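I don't have much faith in shoe rack "cleaning hacks." Baking soda pastes, dryer sheets rubbed along the rods, a spritz of vinegar for the smell. I tried 3 of them on the two-tier kind with fabric shelves and metal tubes, and the one that did any good was a cloth with plain water on it.

Put the rack up on a table first. I know, shoes, table — wipe the feet before you do it. Crouching on the carpet is how the bottom shelf gets skipped every single time.

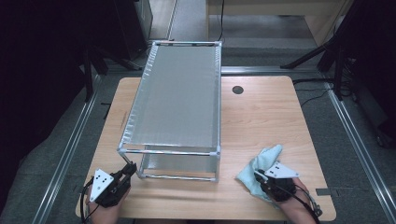

Start with the connectors. Grit collects where the rod goes into the plastic, and if you do the fabric first you'll only knock dirt back onto it. Then wipe the rods, then the fabric, long way, with the cloth barely damp. Soaking it is supposed to "lift" stains. Mine just took until the next evening to dry and sagged in the middle.

Ans Van Beek wrote in to say she takes hers apart and puts the fabric through the washing machine. Maybe. I'd check the label, and I'd want to know how many times those joints can be pulled apart before they go loose. My guess is 4.

As for fabric protector spray, I remain unconvinced. Dust brushes off without it, and mud doesn't care.

Emdale Home Notes | Contact: Baoshan Peng | All rights reserved | Back to top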